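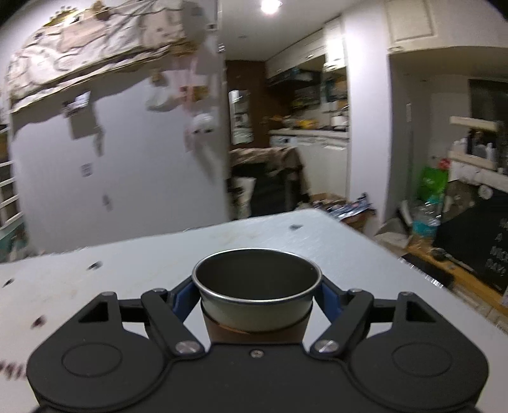

FOR IMMEDIATE RELEASE

Brornelton Student Robotics Club Opens Its Summer Project to the Public

BRORNELTON, July 11, 2022 -- The Brornelton Student Robotics Club is delighted to invite families, neighbors and anyone who has ever wondered how a machine learns to pick up a cup to the first open afternoon of its Skaneck project, which has kept 23 students happily busy since the end of the school year.

Skaneck is a hand-held gripper with a camera on it, and the students use it to record everyday jobs around the house -- lifting a tumbler, setting it down again, moving it across a table -- so that a robot arm can later be taught to do the same. The club has 527 recordings so far, many of them made at home on members' own tables, and the younger students have become very particular about how the finger pads should meet the rim of a glass.

Parts for the grippers were paid for by Drirkeck, a local machine shop that also let the students come in after hours to drill their linkage arms (and to redrill a few of them, with a good deal of patience on everyone's side).

Visitors will be able to try a gripper for themselves, look through the recordings and talk with the students about what worked and what had to be taken apart and started over. Admission is free, and children are very welcome.

The club will take new members in October. No experience is needed, and there are 32 places. Sign-up forms will be available at the open afternoon and at the front counter of Drirkeck.

###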